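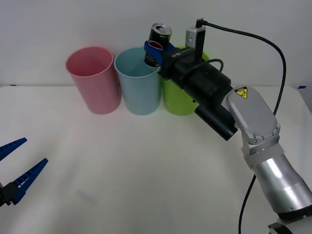 Nele Hollmann got off the bus at Katerness a little after four and walked up the hill to her aunt's house with one bag. The key was under the loose brick, where it had been when she was a child. It was January and the front hall smelled of coal and oranges.

Her aunt had run the ferry office for most of her life and had died in it, at the desk, with her coat on. The company had sent a letter about the desk. The lawyer had sent a letter about the house. Nele had put both of them in the bag and had not read the second one to the end.

She made tea and went through the kitchen drawers. String, candle stubs, a tide table, a tin of foreign coins. In the last drawer there was a school notebook with the word Alura written on the cover in her aunt's square capitals.

She knew the name. The Alura had been the small ferry, the one that went out to Skillaletti and back before they built the causeway. She had ridden on it every summer until she was 12 and had been sick on it more than once. She sat down at the table, pushed the tea aside and opened the notebook at the first page.

It was a list of passengers. Each line had a date, a name, and what the person was carrying. Mrs. Orr, a lamp. The younger Pell boy, nothing. Doctor, bag, and a live hen for the schoolteacher. It went on like that, page after page, in the same blue ink.

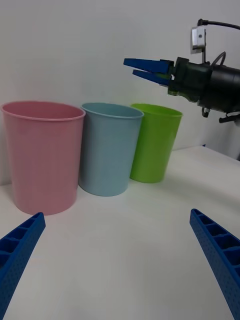

She read until the light went, then got up and found the switch. She had expected to be bored by it and she wasn't. There was a man called Güneş who crossed every week one spring with a single plank. Her aunt had written it the same way every time. Güneş, plank. By the summer he was carrying nails, and in the fall he had a window. After that he didn't appear again, on either side of the page.

Nele turned back to see whether she had missed him. She had not. The last line with his name in it said, Güneş, window, did not want help with it.

She slept in the back bedroom under three blankets and woke at six with the notebook open on the floor beside her.

In the morning she went down to the harbor. The ferry office had a new man in it, younger than she was, with a heater by his feet. She told him who she was and he stood up too fast and hit his knee.

"I'm sorry about your aunt," he said. "I never met her. They say she was strict."

"She was. Do you know anyone named Güneş?"

He thought about it. "There's a Güneş house. On Skillaletti, past the church. It's just what people call it. I don't think there's a family."

"Does anyone live there?"

"I couldn't tell you. I only came in the fall." He looked at the heater and then at her shoes. "You can walk it if you go before noon. The causeway goes under after that." 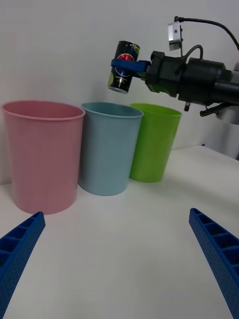
The Causeway

It was a longer walk than she remembered seeing from the water. The road was one lane wide, with poles along the north side to mark it when the sea came over. A van passed her going the other way and the driver lifted a finger from the wheel. She lifted her hand back.

The church was locked. Past it the road turned to gravel, then to grass, and the house stood at the end of the grass with its back to the wind. It was smaller than the shed at her aunt's. All of it was plank, gray now, and no two planks were quite the same width. There was one window, facing Katerness.

She knocked and waited. When there was no answer she tried the door – it wasn't locked, but it had swollen, and she had to put her shoulder to it.

Inside were a bed frame, a stove and a chair. There was a shelf with a cup on it, and hanging from a nail beside the window was a pair of field glasses in a leather case. Nele took them down and wiped the lenses with her scarf. She had to turn the wheel a long way before anything came clear.

She found the harbor wall first, then the slip, then the ferry office with its green door. She could see the desk through the glass, and the young man eating a sandwich at it.

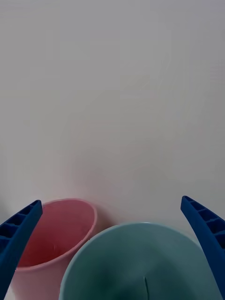 She stood there for some time. Then she put the field glasses back in the case and hung the case on its nail.

In the pocket of her coat she had the notebook. She had meant to leave it, or had thought she might, but the damp would get to it here. She sat in the chair instead and went through the last pages, the ones she had been too tired for the night before. The Alura had made its final crossing with two passengers. One was the minister, with an umbrella. The other line had no name in it, which was not like her aunt at all. It only said, Self, bread and a jar of plums.

There was no line for the trip back.

Nele looked at her watch. It was twenty past eleven. She got the door closed behind her on the third try and went down over the grass to the gravel, walking fast, with the wind on her left side. The water was already standing in the low places by the road.

When she reached the office the young man had the kettle on. He asked if she had found it.

"Yes," she said. "What would I have to do to buy it?"

He didn't know. He wrote down a phone number for her on the back of a timetable.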